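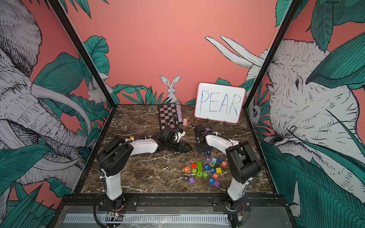 Visit to the open day at Brunevlow

On Wednesday I went to the open day at Brunevlow. I work for a small company which packs school supplies, and my manager asked me to look at grippers for small parts. I came by the early train and stayed until the hall closed at four o'clock.

First we received a badge and a short safety talk, then we could walk freely. There were 13 stations. Many of them had big arms behind fences, and these I passed quickly, for we have no floor space for such machines.

The station where I spent most of my time was a two-arm cell with a spelling task. The word PEAR was written in blue marker on a whiteboard at the back, and the letters had to be found among coloured wooden cubes with white characters. The cubes were in a loose pile with numbers between the letters, so the machine must first look and then choose. I liked this task very much. Our erasers and sharpeners also arrive in a pile, and they are also small and of every colour.

Both arms were fixed on one black rail at the front of the table, and both grippers had dark, angular fingers. I also liked the walls of the cell, pink with elephants and big green leaves drawn by hand. My daughter would approve.

The staff let visitors try two sets of fingers, which they called Powell and Drillow. The Powell fingers are stiff and narrow. They go well between two cubes that stand close, but if the arm comes down a little beside the correct place, they push the neighbour away. The Drillow fingers are softer at the tip. They forgive a bad approach, but with them I had trouble to take one cube from the middle of the pile, and 3 times I lifted two together. For our erasers I would choose Powell, for mixed boxes I am not yet sure.

After lunch I tried the Brarkard controller, which has a hand-held part with a trigger. The delay was small, and after ten minutes my hand understood it. The trigger is too light for my taste. I closed the gripper two times when I only wanted to move it. A colleague from another firm had the same complaint.

I asked about wear. The answer was that one pair of fingertips is changed after 3,000 grips in their own tests, and that a pair costs 43 dollars. For one shift in our packing room this would be a short life, so I asked for a harder material and they will send me a sample in March.

What I missed was a comparison of cameras. The programme promised it, but the station was closed in the afternoon and I had not gone there in the morning. If you go next year, please visit it first. Parking is behind the second building, and the coffee is free until noon.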